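Steser Fuse Tray Set: Data Card

Maintained by the Flisemeck workplace automation group
Status: in use, revised each January

1. Purpose

The Steser set records a two-armed robot working with small automotive-style fuses and the black holders they sit in. It was prepared for the kitting room at the Durkerel site, where filling and checking fuse holders has until now been done entirely by hand. The set has two uses: training control models for the task, and giving staff and their representatives an accurate record of what the robot is being taught to do.
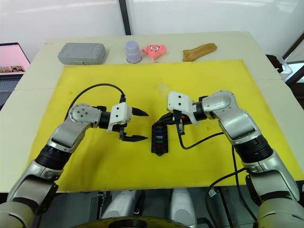
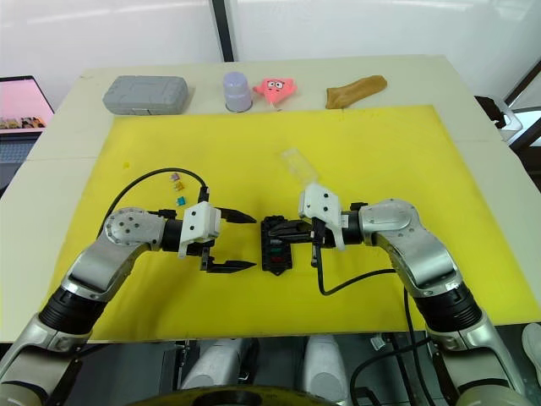

Two-armed station, yellow work mat.

2. Contents

The current release holds 1493 episodes. Of these, 708 were recorded under direct control by an operator from the kitting room, and the remainder by operators at Öberg, the partner workshop. Each episode consists of head camera video, joint positions for both arms, gripper opening values and a short written label giving the intended task.

Episodes in which a fuse was dropped, or the operator gave up, have been kept and are labelled as such. Users who want only completed work should filter on the outcome field. Earlier releases left these episodes out, and models trained on them handled a misplaced fuse poorly.

Files are grouped by recording session. A session folder contains the episodes, a calibration file and a plain text note written by the operator. The notes are informal and have been left as written, apart from the removal of names.

3. Tasks covered

Three tasks are labelled:

hold: one arm steadies the holder on the mat
seat: a fuse is placed in an empty slot and pressed home
clear: a fuse is taken out and set down on the mat

Opening bags of fuses is not covered. This remains a manual job at Durkerel and there is no plan to change it. Visual inspection for cracked housings is also outside the set.

4. Effect on the work of the kitting room

Before recording began, staff were asked which parts of the job they would give up and which they would keep. The most common request was to be relieved of pressing fuses home, on account of the strain on thumb and forefinger over a full shift. Several people asked to keep the final check, which they regard as the skilled part of the job. Both requests were adopted.

Under the arrangement now in force, a member of staff lays out the holder and the fuses, starts the cycle, and checks the finished holder against the order sheet. The robot does not release a holder to dispatch. If the checker and the system log disagree, the checker's decision stands and the disagreement is recorded.

The change has drawbacks. Staff report more waiting and less conversation than at the shared bench, and the pace of the station is slower than that of an experienced worker. Rotation between the station and the manual bench was brought in for this reason, with the change of places at midday. Output targets for individuals have been suspended while the station is in use – they were set for hand work and have no meaning on a mixed line.

Operators who recorded episodes did so in paid hours, at their usual rate, and could decline. Nothing in the set may be used to assess the speed or conduct of any employee.

5. Known limits

All sessions use the same colour of mat. Models trained on this set alone should not be expected to work on bare steel or dark surfaces.

Clear plastic is hard to make out against the mat, and small fuses may be hidden from the head camera by the gripper housings. Objects along the far side of the table vary between sessions and have no part in the task. They are not labelled.

Fuse colours should be read from the label file where it gives them. Lighting differs between morning and late sessions, and pale fuses in particular can look alike on video.

6. Access and corrections

The set may be used within Flisemeck and Öberg for research and for staff training. Requests from other parties are considered case by case – approval from the Durkerel staff council is needed in addition to that of the maintainers.

Errors in labels should be reported with the episode number and the time within the episode. Corrections are merged every Sunday night, and the change log is kept in the top folder. Any operator may ask for their own episodes to be withdrawn from future releases without giving a reason.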